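Home | Projects | Workshop Diary | Reports | Contact

Reading time: 5 minutes

Stacking Two Cubes: A Project Report from the Plallow Shared Workshop

This is my write-up of the autumn term project, which I did at the shared workshop in Plallow in the evenings and on most of a good many Fridays. The task I set myself was small enough to say in one breath: get the arm to pick up a blue cube and put it on top of a red one, by itself, starting from wherever I happened to leave the two of them on the table. I had thought I would be finished by the end of September and on to something grander. I wasn't, and this report is mainly the story of why.

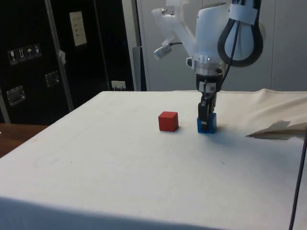
The blue cube in the gripper, red cube on the cloth, in both photographs.

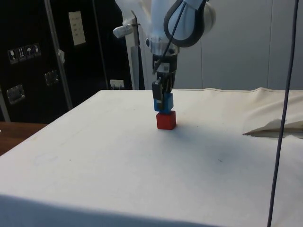 I should say first what I did and did not make. The arm and the gripper were at the workshop already and I claim no credit for them at all. My part was the program that decides where to go and when to squeeze, the choice of table covering (more on this later, as it took up far more of my life than I would like), and the testing. I also kept a notebook, which my tutor had told us all to do and which I had privately thought was a bit fussy. I have changed my mind. Half of what follows would have been lost without it.

How it works

The program breaks the job into stages. It finds the two cubes, moves to a point well over the blue one, comes down, closes the fingers, lifts, travels across, comes down again over the red one and lets go. Finding the cubes is done by colour, and it was the part I had been dreading. I started with a method I had read about that looks for edges and corners, and I spent the best part of two weeks on it. Then one evening I tried plain colour matching just to have something to compare it with, and it was better straight away, so in it went. I was a little sad about the two weeks, but I did learn a lot about corners!

I named the program Listgate, after the lane I walk down to get to the workshop. The first version was called Hennessy and it had everything in one enormous file. If I changed the lifting height, something would go wrong with the finding, and I could never work out how the one had reached the other. Splitting it up into stages took a weekend, and after that I could run a single stage over and over with a cup of tea in my hand. If anybody reading this is about to start something similar, please do the splitting up first. I know you won't, but please do.

The table covering

At the beginning I worked straight on the bare table top, and the lights overhead made bright patches on it which the colour matching disliked very much. It would decide that a shiny bit of table was an interesting place to go. I tried sheets of paper, which slid about, and then a large piece of card that curled at the corners. Cloth was the answer in the end. It doesn't shine, and it gives very slightly when the fingers come down a touch too low, so a mistake in height is more of a nudge than a bang. It does wrinkle, though, and a wrinkle under a cube tips it, and a tipped cube is a hard thing to build on. I got into the habit of smoothing the middle flat with my forearm before every session. The edges I stopped worrying about.

Letting go

Picking up was reliable long before putting down was. I had the program open the fingers quickly, on the idea that a quick release would leave less time for things to go wrong, and the top cube kept being flicked sideways. One finger always seemed to lose contact a moment before the other. Slowing the opening down helped a great deal. Adding a short pause before the opening helped more, I think because the arm has a slight tremble left in it at the end of a move and wants a moment to settle. I tried several lengths of pause and they are all in the notebook, but past a certain point it made no difference and I was only making myself wait.

The height at release mattered too. Too high and the cube drops and skews, too low and it presses on the one beneath and shoves it along the cloth. I ended up setting this by eye, one small change at a time, with my chin more or less on the table.

Results

Over the whole term the program logged 1637 attempts, and 1006 of those ended with a stack that stayed up after the arm had moved away. That covers every version, including the dreadful early ones, so it is harsher on the final program than it ought to be. In hindsight I should have had the log record which version was running. I only added that for the last 6 sessions, and I don't feel I can draw much from so few.

Most of the later failures were of one kind. If the two cubes were set down very close together, the fingers had no room to come down between them, and one would catch the top of the red cube. The program has no idea of pushing things apart first. For the demonstration I just kept a sensible gap between them, and I said so at the time.

What I would do next

A third cube is the obvious thing, and everyone asks about it. I would sooner sort out the close-together problem, perhaps by having the gripper turn before it comes down so the fingers go either side where there is space. The group over at the Tunville workshop has been talking about something along those lines and I have promised to bring the notebook across. I'd also like a tidier way of stopping everything halfway. At present I have a stop command that works perfectly well, but starting again means going right back to the beginning, with both cubes to be found afresh.

The program and the log are on the workshop's shared drive in the Listgate folder. The settings are in a separate text file, with a note beside each one saying what it does, apart from two near the bottom that I inherited from Hennessy and have been afraid to touch.

Contact the workshop | © Plallow Shared Workshop | Back to top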